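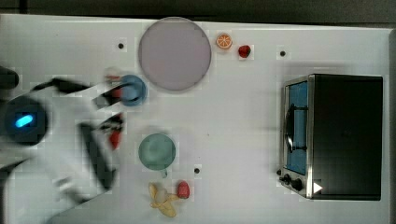
Nanna Kárason wrote in asking whether the table arm really needs a full morning of setup every time it's been moved, or whether you can just bolt it down, switch it on and trust whatever was saved last time. That question comes up more than any other, so it goes first, and thank you, Nanna, for putting it so plainly.

Looking After the Plirby Table Cell: Frequently Asked Questions
Maintained by Esben Toft, Skemix workshop, Laxdal. Last gone over October 2024.

Do I have to redo the whole setup after moving the arm?

No, but you do have to redo part of it, and I'd ask you not to skip that part however late in the day it is. The joint settings travel with the arm and will be fine. What doesn't travel is the arm's idea of where the table is. If the base has shifted by the width of a pencil line, the gripper will come down a pencil line off, and on a strawberry that's enough to miss. So bolt the base, bring the arm up slowly, and run the three-point touch using the small dark dots on the tabletop. Pick dots that are far apart. If you use two that are close together the numbers will look lovely and the far side of the table will be wrong (I have done this, and spent an afternoon blaming the gripper).

How high should the tabletop be?

Ours is set at 775 mm from the floor, measured at the corner nearest the arm. You can go a bit higher or lower if your room calls for it, as long as you change the height in the Esance settings file too. Please measure it with a tape! Don't copy the number off this page and hope.

What do the toy fruit and dishes do for us?

They're what we practice and check on. A soft banana with its peel splayed out is a much tougher test of a gripper than a wooden block, and a cup with a handle will show you very quickly if the wrist is turned the wrong way. We use an orange slice, a couple of strawberries, a peach, cups and plates, and we move them about between runs. After any repair I like to do a slow round of picks with the small things first and then a faster round, and I keep my hand near the stop button for both.

The arm moves well slowly but overshoots at full speed. What should I look at?

Start with the base bolts, which is a dull answer and nearly always the right one. Then check the payload setting. If someone has swapped the gripper fingers and left the old weight in the file, the arm will swing past its mark and come back, and you'll see a little nod at the end of each move. If neither of those helps, drop the speed to half and write down which joint seems to be doing it before you call me - it saves us both a lot of guessing.

How should the gripper cable run?

Along the side of the arm, with a soft curl left near the wrist. New people always want to pull it tight and tidy, and I understand the urge, but a tight cable gets tugged every time the wrist turns and it will fail at the plug. Leave enough slack for a full turn each way, then turn the wrist by hand and watch that nothing catches.

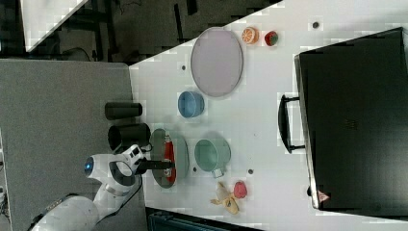
2 min read

How close should the fingers come to a plate?

Close enough to get hold of what's on it, and no closer. When something long is lying on a plate, I like the gripper to stop just above it, wait a moment, and then go down the last bit at crawl speed. Thin plates slide and tip if a finger catches the rim. If you hear a click on the way down, raise the grasp height a hair and try again, and look over the fingertips afterward for fresh nicks.

How often do the finger screws need checking?

At every 300 cycles, or at the end of any week the cell has been running, whichever comes sooner. Use the short hex key from the Skemix kit and go gently. You're feeling for a screw that turns, and you don't need to win a fight with it. If one does turn, take it all the way out, wipe it, put on a small drop of thread glue and put it back. Then let it sit overnight if you can spare the cell.

What's the cleaning routine?

Felt props are wonderful for testing a soft grip, and they do shed. Little fibers work their way onto the inside faces of the fingers, and once there's a film of fluff the grip gets slippery in a way that looks just like a force problem. Wipe both fingers with a dry, lint-free cloth before you start and again when you finish. No sprays, please, and no compressed air, which only drives the fluff further into the joint. Brush down the felt pieces too while you're at it.

How tight should it hold something soft?

Set the grip force to 222 on the Plirby scale and work down from there. You want the felt to give slightly where the fingers touch and stay put when the arm lifts. With a tall bottle, take hold low on the body and keep the lift slow, and use your eyes as well as the readout. If the top sways a lot on the way up, slow the lift down before you go adding force.

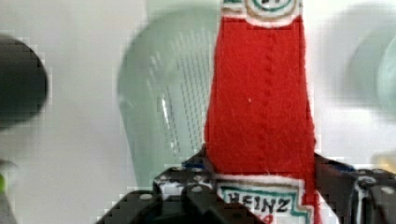
What if the object slips after I've set the force?

Clean the fingers first (see the cleaning question), then look at whether they're meeting the object squarely. A finger that has been refitted at a slight angle touches with one edge only, and no amount of extra force will make up for it. Close the gripper on a strip of paper and pull. It should drag evenly from one side to the other. If it comes free at one corner, loosen that finger, square it up and tighten it again.

Where do I get spare fingers?

From the parts shelf in Laxdal. Send me the finger type and I'll put a pair aside for you. We're expecting another batch in December, and until then I'd be grateful if people took one pair at a time. Send the worn ones back as well, please, even the ugly ones, as I can often reuse the plates.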